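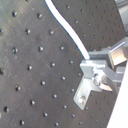 Fig. 1. Wrist camera view of the aluminum finger and bracket over the breadboard, with the white cable running in from the top.

Lab 4: Comparing two grippers on soft, bendy things

Rigid blocks were fun, but cable and rope are where gripper choice really starts to matter! A block stays where you put it. A rope sags, twists and pulls back on the fingers, and your controller has to live with all of that.

You will run the same task with the Clitarura fingers (narrow tip, small contact patch) and the Onuoha fingers (wide pad, more grip, harder to see past). Both bolt to the same wrist plate. Do the camera check again after every swap - even a tiny shift in the mount will spoil your pick points.

Settings for the first round
Closing speed: 40 mm/s
Camera exposure: fixed, 77 on the Clostano slider
Log buffer: 1,000 samples per grasp

Watch the exposure. Bare metal throws back a lot of light, and the far side of the board can wash out to nearly white while the near side stays dark.
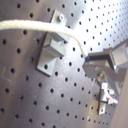
Once the fingers close, hold for 300 samples before you lift. Plot the motor current over that window and look for a slow drop, a good early hint of slip. The Ketetberg notes (chapter on contact) explain the shape of the curve very nicely, so have them open next to your plots.

For the write-up, hand in one current plot per gripper and a paragraph on which finger you would pick for threading a cable past a bracket. I love reading these, and past groups have argued it both ways with good data. Failed grasps count as data too - keep the logs!

Reading for next time: Ketetberg, the section on wrist camera calibration.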